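Grustia Symptom Notes

Version 2, updated 18/04/2022
Maintainer: Kiyoshi Shimada

Overview

Grustia is a set of 298 short written notes in which adults with long-term kidney disease describe how they felt during one week. Each note was typed by the patient at home and later matched to a list of symptom codes. The set is meant for people who build or test tools that pick out symptoms from everyday writing.

Source

The notes come from patients at two clinics, Clolotcombe and Mercado. Patients were asked to write freely about sleep, appetite, itching, swelling, cramps and anything else that bothered them. They could skip a week or stop at any time. Everyone in the set agreed in writing to have their notes shared in this form.
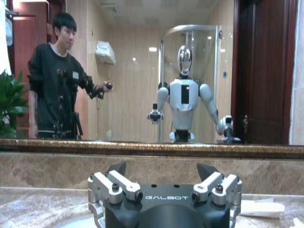
Marble counter and wall mirror in a bathroom.

Fields

note_id – a random number with no link to the clinic record
clinic – C or M
stage – stage of kidney disease at the time of writing
dialysis – yes, no or unknown
text – the note as typed, with names and places removed
codes – symptom codes, separated by semicolons

Spelling was left alone. Many patients write "restless legs" and "leg cramps" as if they were the same thing, and both codes are given where the note does not settle it.

Coding

Four nurses did the coding in the Kulteck editor. Every note was read by two of them, working separately. Where they disagreed, they talked it over and the agreed code was kept. The first choices are in the file codes_raw.csv.

Known problems

Tiredness is coded as one symptom, although patients use the word for sleepiness, weak muscles and low mood. Notes from Mercado are shorter, as the form there had a smaller text box. The stage field is blank for patients whose blood results were missing from the clinic record.

Use

The notes may be used for research and teaching. They should not be used to diagnose anyone or to decide on treatment, and please do not try to work out who wrote a note.

Changes from version 1

Duplicate notes removed. The code for swelling is now split into ankles and face – older scripts that expect a single code will need a small fix.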